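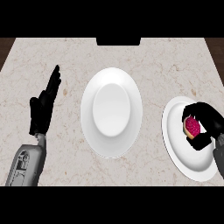

Pale marble with soft tan and grey veining, and dark wood to either side.

Home Food Gardens Travel Letters Subscribe

We use cookies to remember your settings. Accept or manage your choices. Sign up to our newsletter for a new feature every fortnight.

The year I learned to make bread slowly

Feb 9, 2024

I came to bread through sulking. My local bakery in Wernmont had shut for a refit, the supermarket loaf tasted of damp cardboard, and I decided (in the way you do at eleven at night with a glass of something in your hand) that I would simply make my own from then on. How hard could it be? People did it in huts.

The first one could have propped a door open. I'd used yeast from the back of the cupboard that had gone off before we moved house, and I'd kneaded it for as long as it takes to boil a kettle. My family ate it with soup and were very kind, and I found most of it later in the compost bin.

So I went back and did it properly, or at least more slowly. I bought a set of scales, which I had been putting off for years, and that was the biggest change of the lot. A cup of flour is a different amount every time you scoop it, depending on how hard you shove the cup in. I now use 600 grams of strong white for a big loaf and I've stopped guessing — and straight away my bread started looking like bread.

The surface you work on matters too, though less than kitchen magazines would have you think. I learned on an old pine table with a dip in the middle, and dough would slide down into it like a tired dog. Wood is lovely and warm and holds a dusting of flour well. Stone stays cool, so it's a treat for pastry, but in winter it can chill a bread dough until it sulks as badly as I did. If that's what you have, mix the dough in a bowl, rest it in the bowl, and only tip it out for shaping. And go easy on lemon juice near marble! It leaves dull little marks that no amount of rubbing will shift.

Then there's the flour itself. I spent a happy weekend in Grernotville last April, mostly to walk, and came home with more flour than clothes in my bag. There's a watermill just outside the town that still grinds on certain mornings, and the woman in the shop talked me through the sacks as if they were her nephews. This one is stubborn, that one needs more water than you'd think. I bought a brown flour called Salov that smells of hay and makes a dense, sweet, slightly crumbly loaf. I tried using it on its own and got a brick again, so now I mix one part of it with three parts white and everybody's happy.

I ought to say something about sourdough, as people always ask. I have a starter. It lives in a jar at the back of the fridge and I feed it when I remember, and it has forgiven me for a fortnight of neglect more than once. I know there are people who get up in the night for theirs and I admire them very much. Mine gets a spoonful of flour and a splash of water on the evening before I want to bake, and if it's bubbling by morning we're on, and if it isn't I use the dried stuff and tell no one.

What changed my bread most after the scales was time. I used to follow recipes that promised a loaf before lunch, and you can do it, but you need so much yeast that the whole thing tastes of beer. These days I use 2 grams, mix everything after supper, cover the bowl with a plate and go to bed. Overnight the dough does nearly all the kneading by itself. In the morning it's doubled and wobbly and full of bubbles, and it smells faintly of apples, and all I have to do is fold it over a few times, shape it and let it puff up again while I have my breakfast.

I bake in a heavy iron pot with the lid on. Mine is a Swanson, second-hand, with a chipped handle, and it cost me less than a takeaway. The lid keeps the steam in, so the crust stays soft long enough for the loaf to spring up, and then you take it off for the last stretch to get the colour. Take it further than you think. I pulled mine out too pale for months, scared of burning them, and the crust went leathery by teatime.

The other thing I was slow to grasp was leaving it alone afterwards. Hot bread is gummy in the middle and it tears when you cut it. I know this perfectly well, and I still cut the end off at least half the time and eat it standing up with too much butter.

The bakery in Wernmont has opened again, by the way, with new windows and a very good cheese scone. I go in for the scone. I've got dough to see to at home.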